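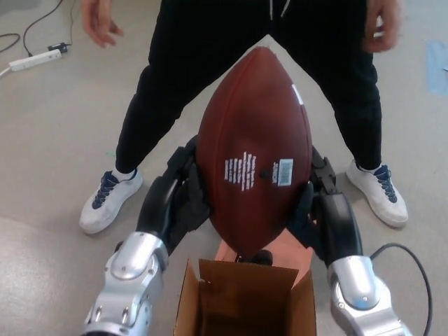 Polyxeni Christodoulou points out that the previous edition of this guide had the drain hose fitted before the unit was leveled, and that on her Ormont the hose then kinked behind the rear foot every time the feet were adjusted. The order has been changed in this edition. Level first, then connect the hose.

Section 3. Placing and starting the Ormont dehumidifier

3.1 Before you start

This section covers the standard model and the Ridgeway model. The two differ only in the tank and the position of the drain outlet. The outlet is at the lower rear on the standard model and on the left side on the Ridgeway. Where a step applies to one model only, the model name is given at the start of the step.

The unit is rated for closed rooms of up to 500 square feet. In a larger room it will run without stopping and may not reach the set humidity.

CAUTION: Keep the unit upright for at least four hours before plugging it in. If it was carried on its side, wait overnight. Starting the compressor early can damage it, and this damage is not covered by the warranty.

3.2 Choosing a position

1. Pick a spot on a hard, flat floor. Carpet is acceptable if the pile is short and all four feet touch a firm surface.
2. Leave 12 inches of clear space behind the unit and on both sides. The air outlet on top needs 20 inches.
3. Keep the unit away from radiators, open windows and dryer vents.
4. Check that the power cord reaches a grounded wall outlet without being stretched. Do not use an extension cord.

Note: In basements, a central position works better than a corner, but the drain usually decides the matter. See 3.4 before moving anything heavy.

3.3 Leveling

1. Remove the water tank and set it aside.
2. Place a spirit level on the top panel, front to back.
3. Turn the front feet by hand until the bubble is centered. Clockwise raises the unit.
4. Repeat from side to side.
5. Tighten the lock nuts against the base with the wrench supplied.
6. Push down on each top corner in turn. If the unit rocks, loosen the nut on the opposite foot and start again from step 3.

A slight backward tilt – up to one degree – is allowed on the standard model when the hose is in use. The Ridgeway must be level in both directions or the float switch may stop the unit before the tank is full.
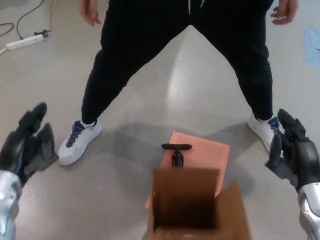
3.4 Connecting the drain hose

The hose is optional. Without it, water collects in the tank and the unit switches off when the tank is full.

1. Unscrew the drain cap and pull out the rubber plug. Keep both parts. They are needed again if you go back to using the tank.
2. Check that the washer is seated inside the hose fitting.
3. Screw the fitting on by hand. Do not use pliers.
4. Run the hose to a floor drain or sink that is lower than the outlet. The hose must slope down along its whole length, with no loops.
5. Ridgeway only: turn the tank selector to HOSE. If it is left on TANK, water will go to the tank even with the hose connected.
6. Put the tank back in. The unit will not start without it.

If there is no drain below the level of the outlet, a pump is required. The Nomside pump kit fits both models and has its own instructions.

CAUTION: Do not run the hose outdoors in freezing weather. Ice in the hose will send water back into the base.

3.5 First start

1. Plug in the unit. The standby light turns amber.
2. Press POWER. The fan starts at once and the compressor follows after three minutes.
3. Set the humidity with the arrow keys. The factory setting is 50 percent.
4. Let the unit run for 24 hours before changing the setting.

With the room below 64 °F, the unit will pause from time to time to defrost. The fan keeps running and the letters dF are shown on the display. No action is needed.

3.6 Reading the hour counter

Hold FAN and the down arrow together for five seconds. The display shows total running hours, then the hours at which the next filter service is due. A reading of 2,307 followed by 2,360, for instance, means that 53 hours remain.

The counter cannot be reset. After a filter service, hold FAN and the up arrow to move the due figure forward. Units with the older Wullell control panel show the two figures in the opposite order, and the due figure blinks.

Filter cleaning and replacement are described in Section 4.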